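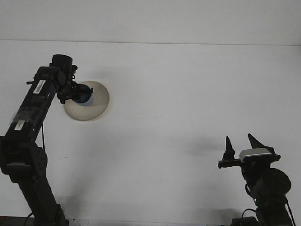 ## 4. Setting up the Kareo dehumidifier

1. Stand the unit on a level floor with a clear gap on all sides. Leave it upright for two hours before you plug it in.
2. Slide the water tank in until it clicks. The tank light goes out.
3. Plug straight into a wall socket. **Caution:** do not use an extension lead.
4. Press **Mode** until the display shows *Auto*, then set the target humidity. The highest setting is 79%.
5. Close doors and windows and leave the unit running overnight.

**Note:** The fan may keep turning for a short while after you switch off. Wait for it to stop before you take out the tank.

### 4.1 Cleaning the filter

Wash the filter in lukewarm water every 600 hours of use and let it dry fully. Do not run the unit in rooms above 34 °C.

Spare filters: Brinkmann, part 2000.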